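Sater旧衣整理与再分配项目 进展汇报(七月)

各位好,又到交作业的时候了!上次汇报我写得太像流水账,Fallidmont基金那边回信说看完还是不知道钱花在哪儿,这回我尽量说人话,把做成的、没做成的和卡住的都讲清楚。

先说大家最关心的进度。计划里要走访34户,帮他们把卧室里堆着的衣服、被褥和布包理一遍,能穿的留下,不穿的登记后转给Watolthorpe的衣物站。到七月为止,走访这部分全部跑完了(最后4户是挤在同一周跑的,腿差点断掉)。登记入册的衣物一共200件,比我年初自己估的要少,原因也简单:很多人家看着堆得像小山,一件件拿起来,主人又舍不得了。这个我觉得完全正常,我们也从来不劝。舍不得的就叠好放回去,至少下次找得到。

再说方法。年初的方案写的是“先清柜子,再清床上”,跑了没几户我就把顺序倒过来了。大家整理衣服基本都在床上摊开做,床上本来就堆着东西,柜子里再掏一批出来,人一下子就泄气了,坐在床沿不想动。现在是先把床上的一样样拿开,空出一块地方,再开柜子,每次只拿一格。时间上差别挺明显,原来一户要折腾一个下午,现在午饭前一般能收尾。

深色衣物是意料之外的麻烦。黑外套、黑裤子、黑布袋混在一起,远看就是一团,非得拎起来抖开才知道是什么。春天那阵子我们有两次把布袋当衣服登记了,后来去衣物站核对才改过来,登记表因此加了一栏“展开确认”,展开看过再打勾。听着啰嗦,用下来大家倒没怎么抱怨。还有一条是跟住户学的:花被面上理黑衣服比在深色床单上理省眼睛得多,边边角角一眼就能找到。所以现在进门我会先问一句,有没有颜色亮一点的被子可以铺上。

大花被子真是家家都有,牡丹的最多,我现在看到都觉得亲切。 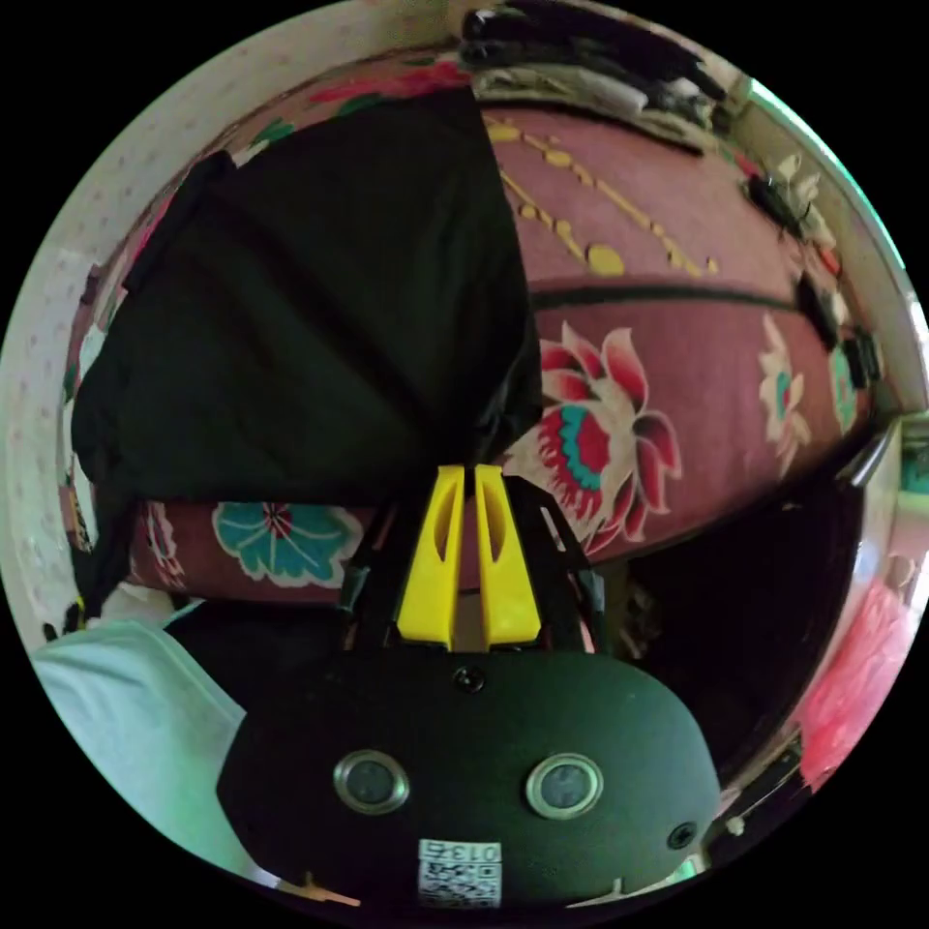
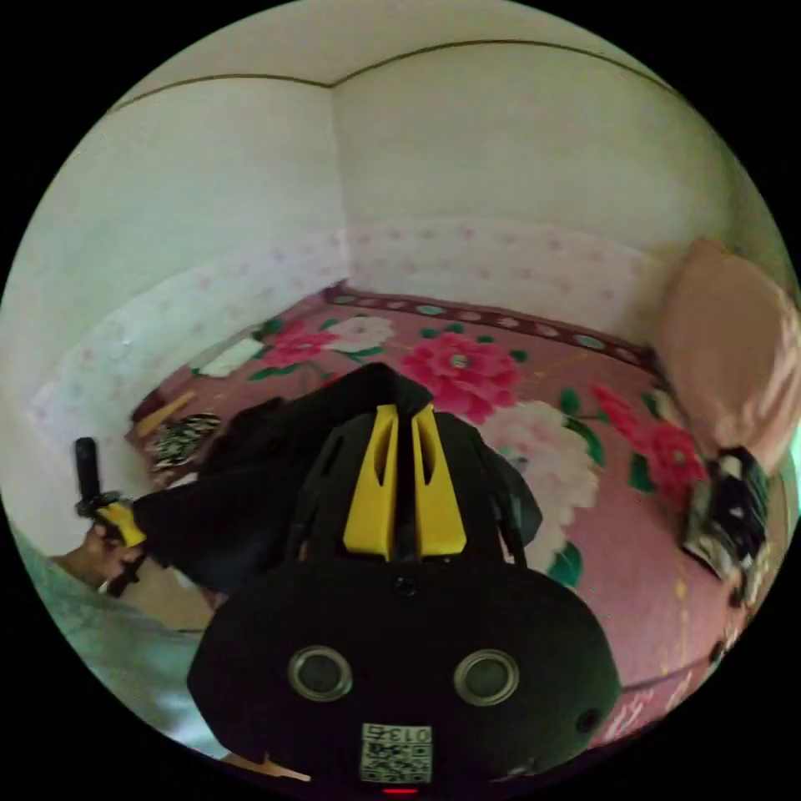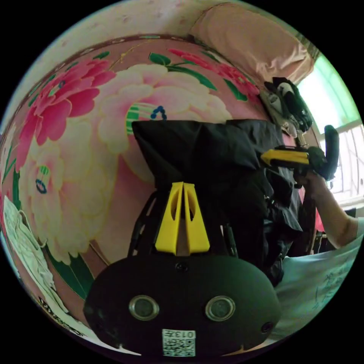 花被子上理黑色布料

接着说钱。Stefanou的收纳袋分2批到货,第一批尺寸偏小,冬天的厚外套塞进去拉链合不上,跟供货方沟通以后,第二批换成了大号,小的那批也没浪费,拿去装围巾、袜子和小孩衣服正合适。交通费比预算高了一点,主要是Watolthorpe那边送货要绕路,修路修了好久。印登记表的钱省下来一些,我想申请把这笔挪到交通上,总额不变,明细附在后面的表里,麻烦审一下。

没做好的也得老实交代。回访拖了。原本说好整理完一个月内打电话问问情况,眼下只打完一小半,剩下的我排在八月。已经打通的几户里,有的说衣服还是整整齐齐的,有的很坦白,说又堆回床上了,哈哈。我想把这两种情况都记下来,年底总结时一起给大家看,光挑好的写没什么意思。

另外衣物站提了个要求,希望送过去之前按季节分好袋。这个要求合理,可是会多出一道工序,我们现在的人手做起来有点紧。我的想法是在住户家里就顺手分,薄的一袋、厚的一袋,不再细分。先试一个月,效果怎么样下次汇报里写。

接下来要请你们定的事情:一是上面说的预算挪用;二是秋天要不要再加一轮走访。我个人是想加的,换季时候衣服最乱,住户也最愿意动手。要是同意,最好八月中旬前给我个准话,我好提前订收纳袋,这次全部订大号!

附表另发,数字有对不上的地方直接打电话给我就行,下午一般都在。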